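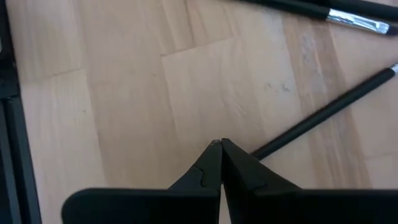

Page last changed: 2018-07-24

Nendberg Help > Manipulation > Software

Gripper reports a successful grasp on nothing at all (Irico driver, Ayala planner)

Status: answered. 3 replies.

I have two arms on one table and a stack that goes Brarevska for object poses, Ayala for planning, Irico for the gripper driver. The job is thin things with handles, mostly makeup brushes. The planner goes to the pose, the driver closes the fingers, and then Irico's is_holding() comes back True with great confidence while the brush lies there on the wood next to the fingertips. The arm then carries the nothing across the table and places it very gently.

What I know so far:

The check compares finger opening to a threshold, and the default is 2 mm. The slimmest handle leaves an opening smaller than that, so I lowered the threshold. Now closing on air passes as well. I have gone back and forth on this for 7 evenings and I believe the two cases overlap, but I would love to be told I'm an idiot and there is a flag.

Motor current is available in the driver. I logged it. Fingers squeezing a slim handle and fingers squeezing each other look like the same line drawn twice.

The poses look fine in the viewer. They always look fine in the viewer.

Failure rate over my last test was 20 out of 29, all on the slim handles. Anything with a fat handle is OK. Retrying doesn't help much, as the planner only retries when is_holding() says False and it has stopped doing that.

Is there a sane way to do this check in software? I'm not keen on new fingers. I just got these ones calibrated.

First reply (accepted)

You have two bugs wearing one coat.

The grasp check first. Irico reads the finger opening from the motor side, through whatever slack the linkage has. On thin objects the slack is as large as the thing you want to measure, so no threshold will save you. Stop asking for a yes or no at the moment of closing. Do it like this instead:

1. Close, wait for the current to settle, store the opening.
2. Lift a few centimeters straight up.
3. Grab a wrist image and compare a small patch just ahead of the fingertips with the patch from before the close. If the handle came along, it keeps its place relative to the fingers and the table behind it has changed. If it's still down there, it shrinks with the table.
4. Only then set the holding state, from your own node. Tell Ayala to ignore the driver's opinion (holding_source: external in the task file, default is driver, naturally).

Step 3 sounds fancy and is a page of code. Plain patch matching will do. Don't train anything.

The second bug is the pose. Brarevska gives you the center of the object mask, and for a long diagonal stick that's fine as long as the mask covers the whole stick. When part of it is hidden by a finger or runs out of view, the center slides along toward the half it can see. A slide along the handle does no harm by itself. The trouble is that the angle gets estimated from the same chopped mask, and on something this thin a couple of degrees puts the fingers down beside it. Take the pose from the overhead camera before the arm moves in, freeze it, and turn off live updates for the last stretch. The parameter is refine_on_approach, set it to false. Whoever turned it on by default was picking up mugs.

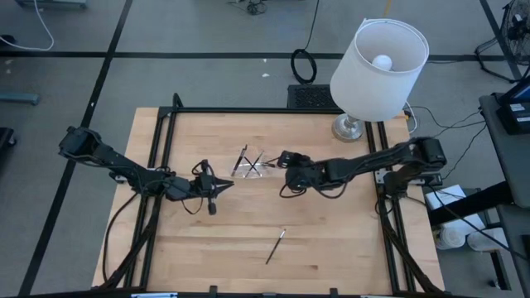

Overhead view: both arms, crossed sticks in the acrylic stand, one stick lying below it.

If your table is anything like this one you'll want the sticks on the stand and the stick on the table as separate task types. Mask centers on two crossed sticks tend to land on the crossing, and Ayala will cheerfully plan a grasp there and pick up the pair, or the stand.

Second reply

had the same problem, reinstalled Irico, went away. came back the next day though so maybe don't bother

Third reply

The accepted one is right about the lift check, with one catch that cost me most of July. Patch comparison assumes whatever is behind the fingers is table. Once the wrist tips up, it isn't. You get lamp, glass, ceiling, and if there's anything shiny behind the table you also get a second robot in it, moving when yours moves. My matcher was very impressed by that second robot and scored it as a held object.

I restrict the comparison to pixels that should be tabletop according to the arm's joint angles, and skip the check (state = unknown, try again lower) when too few are left. Unknown is a perfectly good answer – Ayala accepts it, it's just missing from the docs.

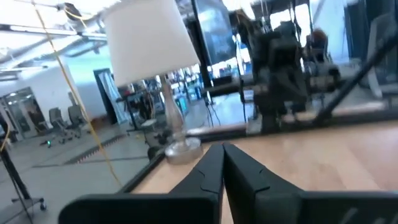 Comment on the third reply: Doesn't skipping the check just move the problem? If the wrist spends half the task tilted, you'd be in unknown half the time, and Ayala's timeout for unknown is short. I'd sooner force a level wrist for the lift and check there, then let the planner tilt however it likes. It costs a bit of cycle time but the matcher stays stupid, and stupid is easy to debug.

Reply to the comment: Fair. I do both now. Level if the planner can find a level lift, unknown if it can't. Raise unknown_timeout while you're in there or it drops the part mid-argument.

Update from the original poster: external holding source plus frozen pose, and it now admits when it has missed. The misses themselves are fewer but not gone, and I suspect my overhead calibration, which I will be opening as a separate question once I've calmed down. Still no luck with the crossed ones. refine_on_approach has to be set per arm, by the way. I set it on the left and spent an evening watching the right.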